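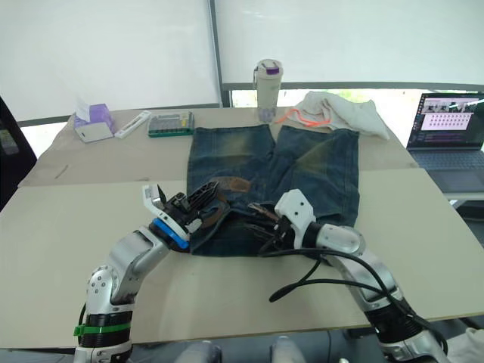 Jeans flat, waist end nearest, legs side by side.

Filed under: Appliance Guides > Washers > Set-up

Tidemell 304 front-load washer: set-up, leveling, first loads

Read the whole section before you plug in. Goes quick. Parts list is in the section before this one, wiring in the one after.

Before you start

Have ready: adjustable wrench, spirit level, bucket, old towel, flashlight. Second person for the lifting. Don't try it alone, the counterweight is all up front and it tips.

CAUTION: Transit bolts must come out before any cycle is run, even a rinse. Running with the bolts in wrecks the drum mounts and that is not covered.

Unpacking

1. Cut the straps. Slide the carton up and off. Keep the foam base until you've checked for damage.

2. Open the door and take out the hose bag, the drain clip and the bolt covers. Look behind the rubber gasket too, small parts slide down in there.

3. Undo the transit bolts at the back with the wrench. Pull each one straight out along with its plastic sleeve. Stuck sleeve – wiggle, don't pry.

4. Snap in the bolt covers. Bag the bolts and tape the bag inside the closet or wherever you keep the manual. You need them again if the machine ever moves.

Placing and leveling

1. Walk it into place. Leave a hand's width behind for the hoses.

2. Level across the front first, then front to back. Turn the feet by hand, finish with the wrench.

3. Push down on each top corner. Any rocking, go back to the last step.

4. Tighten the locknuts up against the cabinet. People skip this and then call about noise.

NOTE: On wood floors put the machine near a wall, over joists if you can find them. No rubber mats under the feet, it creeps on them.

Water and drain

1. Run the supply taps into the bucket until clear.

2. Check there's a washer inside both ends of each hose. Hot to the red inlet, cold to the blue. Cold only? Use the Y-piece from the hose bag, don't cap the hot side.

3. Hand tight, then a quarter turn with the wrench. No more than that.

4. Hook the drain hose over the standpipe with the clip. Do not push it deep into the pipe and don't tape around it. Needs air.

5. Open the taps slowly. Towel under the joints, wait a few minutes, feel the towel.

CAUTION: Never run the power cord under the machine or across the drain hose. No extension cords.

Empty run

1. Plug in. Display shows dashes, then the clock. Set the clock or hold Back to skip it.

2. A spoon of detergent in the main drawer. Nothing in the drum.

3. Turn the dial to Drum Clean, press Start. Stay nearby for the first fill and the first spin.

4. Code 247 on the display means the door latch hasn't seated. Open, push the catch in with your thumb, close it firm. Still there after 2 tries, see Service below.

First real load

Start with towels or something you aren't fond of. Denim after that, separately. New dark denim bleeds and it will get on everthing.

1. Empty the pockets. Front, back, and the little coin one. Keys and screws are what break the pump.

2. Zip up, button up. Metal zippers scratch the door glass.

3. Take belts off. Braided elastic ones are easy to miss even when they're brown on blue denim, and the buckle hits the drum on spin. Run a hand around the waistband before the pair goes in.

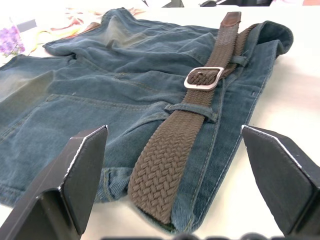 4. Turn the pair inside out. Skip this for old work jeans if you don't care about fading.

5. Load loose, legs untangled. Drum no more than two-thirds full for denim, it gets heavy when it soaks. Half full is better for the first one.

6. Dial to Heavy/Jeans. Default is cold water, medium spin. Leave it there.

7. Detergent to the lower line in the drawer. No softener with stretch denim.

8. Press Start. The door locks after a click and the time left may jump around while it weighs the load. Normal.

9. When it's done, take everything out right away. Shake, pull the seams straight, hang by the hems or dry flat.

NOTE: If the spin stops and restarts over and over, the load is balled up. Pause, wait for the latch to release, spread things out and add a towel. One lone pair of jeans does this a lot.

After every load

Leave the door ajar. Wipe the gasket fold, the bottom part mostly. Pull the drawer out partway so it dries.

Once a month clean the pump filter: bucket under, flap open, drain the short tube first, then unscrew the filter slowly. Lint, coins, belt tips, whatever. Rinse it and screw it back till it stops.

CAUTION: Let the water cool before opening the filter if you've just run Hot or Sanitize.

Moving the machine later

Taps off, run a short drain, unplug. Hoses off into the bucket. Transit bolts back in with thier sleeves. Keep it upright in the van.

Service

Have the serial plate number ready, it's inside the door at the bottom. Parts orders go through Plarkura, ask for Gonzalo Pastor on the parts desk. Hoses and bolt covers usually in stock, gaskets take longer. For leaks or a latch that won't seat, use the request form, not the parts line.

Section edited by Lamisi Zakaria. Last checked October.

Print this page
E-mail this page

Related guides
Tidemell 304: wiring and grounding
Tidemell 304: full list of display codes
Stacking kit for Evitia dryers
Gallardo pedestal drawer – fitting and load limits
Getting rid of gasket mildew
Washing wool without the wool cycle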